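Notebook, mastering room
October 18, 2021

Trullimex seven-inch, second test pressing. Carried on from the notes on the first one, which we rejected for sibilance on the B side.

Two copies arrived from the plant. Played both on the Zendeck with the usual cartridge, tracking force checked before and after. Side A is fine on both. Surface noise is low, the lead-in is clean, and the bass on the intro stays put. Side B is better than last time but I'm still not passing it yet.

The problem is the last chorus. Delia's vocal is doubled there and both takes have a hard "s" on the same word. At that radius there isn't much groove speed left, and a de-esser setting that sounded harmless at the start of the side isn't catching it at the end. Copy one spits on the left channel. Copy two spits on both, slightly less.

Went back to the flat mix and measured the peak. It sits between 9 and 10 kHz, higher than I had assumed. The de-esser was centred too low and was mostly pulling down the hi-hat. Moved the band up, narrowed it, and automated it to come in only for the final chorus. The hi-hat has come back in the verses as a result, and Rhys will be pleased, having complained about it since the first lacquer.

Also took the overall level down slightly on side B. The label wants it loud. The Mihăilă single was cut hotter than this, but it ran well under three minutes and had no vocal at the end of the side, so I don't accept the comparison.

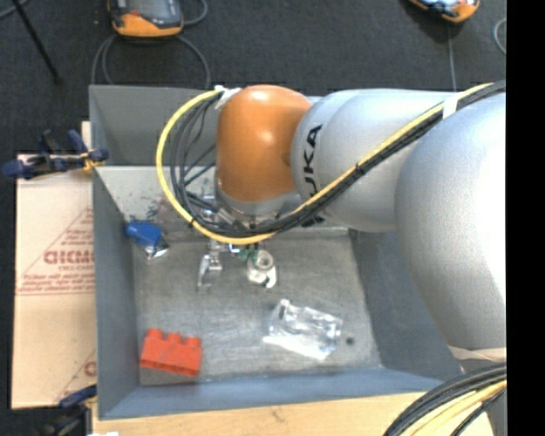

Low end: left the elliptical filter where it was. Tried it higher for one pass and the synth bass lost its width in the breakdown, with no gain in cutting safety worth having. Put it back. Settings are on the sheet in the job folder, marked B3. Ignore B2, the fade on it is wrong.

The fade itself needs a decision. On the digital release the last chord rings for over ten seconds. On the vinyl master it has been shortened, and Delia Hodoroagă has asked whether the full tail can go back. It can, but it pushes the whole of the chorus no further in, so the only cost is quiet tail against surface noise. I would leave it short. Sent her both versions to compare.

Dandeo remix for the digital bundle: the file supplied is already limited to the ceiling. Asked for one without the limiter. No answer so far.

To do:
Recut side B from B3 once Delia has chosen the fade.
Check stylus wear on the Zendeck before the next test pressing — the hours log has a gap in it.
Rhys Tapsell to confirm the matrix text for side B. He has two spellings in his emails.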